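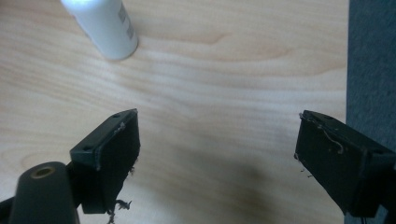 Hardwax Oil on Birch Tabletops: Frequently Asked Questions

These answers apply to solid birch and birch-veneered tops finished with Vivis Satin hardwax oil. For lacquered or varnished tops, see the Bullham finish guide. Last revised July 20, 2023.

What does hardwax oil do?

The oil soaks into the upper layer of the wood and cures there. The wax stays near the surface and slows the uptake of water. The result is a thin finish that can be repaired in spots. It does not form a thick film, so it gives less protection against standing water and solvents than a two-part lacquer.

How should the surface be prepared?

Sand with the grain, starting at 120 grit and finishing at 150. Vacuum the surface and wipe it with a dry cloth. Do not sand finer than 180. Very fine sanding closes the surface and the oil cures unevenly on top.

On veneer, check the thickness before you start. Veneer under 0.6 mm should be sanded by hand only.

Why does my birch look blotchy after the first coat?

Birch absorbs oil at different rates where the grain changes direction. Some variation is normal and evens out with the second coat. Strong blotches usually mean that glue residue or old finish was left in the wood. Let the coat cure, sand the area back to bare wood, and start that area again.

How much product do I need?

The satin version covers 24 square meters per liter per coat on birch. A 400 ml can is enough for two coats on most dining tables.

Can the second coat go on the same day?

No. Allow 12 hours at 20 °C and normal humidity. In a cold or damp room allow 24. If the first coat feels tacky, wait longer and increase the air flow.

When can the table be used?

Light use is possible after 24 hours. Full cure takes 7 days. Until then, do not wash the top, cover it with a cloth, or leave objects standing on it overnight.

Will the color change?

Yes. Clear oil makes birch slightly darker and warmer, and the wood yellows further with exposure to daylight. The white-tinted version (color code 123) reduces this effect but does not stop it. Move runners and placemats from time to time during the first year to avoid light patches.

What cleaner should I use?

Use a damp cloth and a pH-neutral soap. Avoid ammonia, bleach, scouring powder and microfiber pads sold as "erasers." They remove the wax and leave dull spots.

How do I treat a water ring?

Let the top dry fully. Rub the mark with a white non-abrasive pad and a few drops of maintenance oil, then buff dry. If the ring is still visible the next day, sand lightly with 180 grit and recoat that section.

Is there a fire risk?

Yes. Rags soaked in oil can heat up and ignite on their own. Soak used rags in water, or lay them flat outdoors to dry, before disposal.

Is the cured finish safe for food contact?

See the declaration supplied with the batch. Batches numbered below 2,401 carry the older declaration; a current copy can be requested from Lotte Van Loon at the Bullham technical desk. Include the batch number from the base of the can.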